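Lukian Hnatiuk
@lukianh

I keep seeing the "one in, one out" rule for clutter passed round as if it were physics. Buy a jumper, give away a jumper, live in peace for ever. I tried it from January to May and I have doubts. Thread, sorry.

First problem. The rule assumes you already own the right amount of stuff. If you start with a full house, you finish with a full house. All you've done is swap the contents, and paid for the privilege.

Second problem. It doesn't say what counts as one. Is a pair of gloves one? Is a set of pans one? I read a blog post by a woman who swears by it and she counts her entire spice rack as a single item. Good for her, but come on.

The big number everyone quotes is that an average home holds some enormous pile of objects. I've seen 2000, I've seen ten times that. I went looking for where any of it came from and ended up on a page selling plastic boxes.

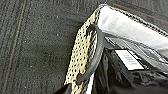
The bit that really annoys me is the "out" half. Out to where? Our nearest charity shop in Tamley stopped taking donations for most of the spring because the back room was full. There was a sign up and people were still leaving bags on the step overnight.

So a fair amount of what we proudly call letting go is just moving the clutter to someone else's building. Or to the tip. It doesn't look as good in a before and after.

Merja Savolainen replied to an earlier post of mine to say the rule makes her think twice in shops, and that's the whole point of it. Fair. I'll give her that one. But then the useful part is the thinking twice, and you could do that without binning a perfectly good coat.

I also don't buy the "if you haven't used it in a year" test. I haven't used my tent in three years. I haven't used the fire blanket ever. I'm keeping both, thanks.

And the people pushing hardest on this nearly always have something to sell. There's a 24 day declutter course doing the rounds at the moment. It comes with a printed workbook. A workbook! One in, I suppose.

What did work for me, a bit: not going into the shops I go into when I'm bored. Waiting till payday. Lending things to Jhair next door and borrowing his ladder. None of this is clever and I doubt it would fill a course.

If anyone has a proper source for the 2000 objects thing, please send it. Not a blog quoting another blog. I've read those.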